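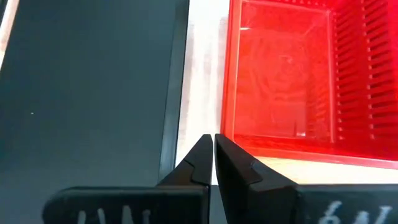
Kerkgate River Drawing Competition: your questions

Hello! I'm Ngân Hầu and I run the drawing competition. I get a lot of the same emails every spring, so I've put my answers in one place. If yours isn't covered, do write to me (address on the entry form).

What is it all about?

Children and teenagers draw, paint or collage something to do with the river and the animals that live in or beside it. The first one was in 2000, when it was a few classes from one school and a lot of blu-tack. Last year we had 116 entries and I ran out of wall.

Is there a theme this year?

Yes, "What Goes Down the Drain". I'm hoping for otters with opinions, but you can take it anywhere you like – storm drains, wet wipes, eels, the sea at the far end. It doesn't have to be gloomy! Some of my favourites over the years have been very silly indeed.

Who can enter?

Anyone at school or home educated in Kerkgate, Hostolow or Pekarow, up to the end of sixth form. If you live just outside, ask me and I'll nearly always say yes. There are three age groups: infants, juniors and seniors.

How big can the picture be?

A3 at the most, please, and flat. Nothing framed, nothing behind glass. Collage is lovely but glue it down well, and go easy on the glitter. I'm still finding it in the car.

Can I enter something made on a computer?

You can if you drew it yourself. Print it out and bring it in like everybody else's. I don't accept anything made by typing words into a picture generator, and I don't accept tracing either.

How do we hand entries in?

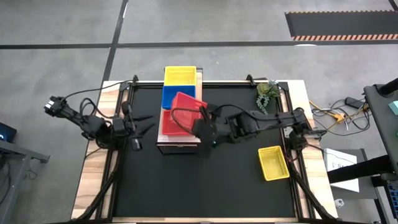

Schools can send everything in one go, and single entries can be dropped off at the Kelmendi Gallery desk during opening hours. Write the name, age and school on the back in pencil (felt tip goes straight through, as one poor heron found out). If you're a teacher bringing a big batch, please keep the age groups apart. Plastic baskets in different colours are ideal, and the yellow, blue and red in the photo would give you one for each group. A large envelope with the group written on it is fine too.

When is the deadline?

The last day of June, at 6 in the evening when the desk closes. I can't take late ones, even very good late ones. Please don't push them through the letterbox, there's a mat behind it that is always damp.

Who does the judging?

Zlatko Milošević chairs the panel again. He's a printmaker and a very patient man, and he looks at every single picture at least twice. The judges don't see names or schools until they've finished. I don't get a vote, which is probably wise as I'd give everything to the otters.

What do the winners get?

Art materials, a certificate, and their picture printed in the riverside calendar. The overall winner's school also gets a morning of pond dipping with waders provided.

Will we get the pictures back?

Yes, once the exhibition comes down. Collect from the desk, or tick the box on the form and I'll send them back through your school. Anything left by Christmas goes in my plan chest, and I do still have a kingfisher from 2000 if its artist would like it!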